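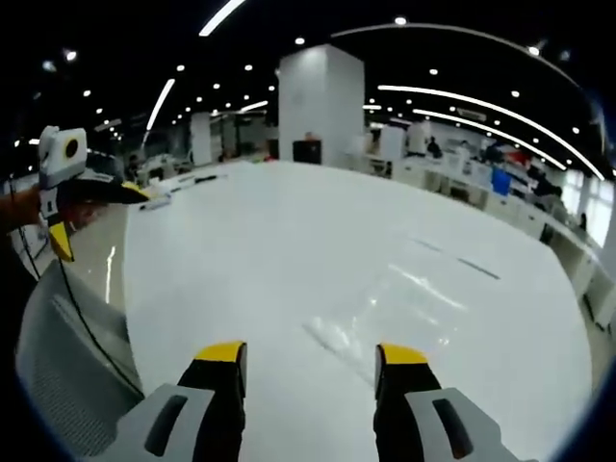

The big white table, with the overhead lights on. Note the glare across the middle.

June, 4:20 pm. Table finish, second look

Still not convinced by this top. The Livham sheet calls the surface "low reflection" and I would like to know what they compared it with. From where I stand there is a diagonal band of light right across the part of the table everyone uses, and more streaks beyond it. If this is low, I don't want to see high.

There are also two thin dark lines over toward the right. I first put them down as scratches, then as pen, then as something reflected from the ceiling. I have not settled it. Plan is to wipe with a damp cloth, then turn off one bank of lights and see if they move. Until then please don't write "damaged" in the log, as we'd have to argue that with Collby and I'd like to be sure first.

On the curved edge: people keep telling me it's nicer to sit at. Maybe. I tried it with a notebook and the corner hung over the bend and tipped when I leaned on it. A straight edge would give us more usable top for the same footprint. The sheet gives 164 cm for the short way across, and I'd like to see that checked with a tape, flat part only, before anyone repeats it.

Gloss readings from this morning, for what they are worth: 36 near the column side, 20 by the chairs. Same meter, same top, same hand. Either the finish varies that much or the meter is no good, and I lean toward the meter. It was last checked at Buckley, and the sticker is too faded to read a date. Not using these numbers for anything.

Somebody suggested a matte film over the whole thing. The Tosirstead quote is 2514 for supply and fitting, and it does not say what happens at the curve. Film on a bend lifts sooner or later, at least it did on the old benches, and I was the one picking at it with a blade. I'd rather try two cheap things first:

— lights off over the table only, desks on the right left as they are
— a plain gray desk mat in the middle for a week, see who complains

Pens and small bits are collecting at the left end again. Fine for now, but clear them before the wipe test or we'll be chasing ink marks too.

To do: cloth, lights, tape measure. Ask Livham which test method they used and get it in writing. No order for film until the lines are explained.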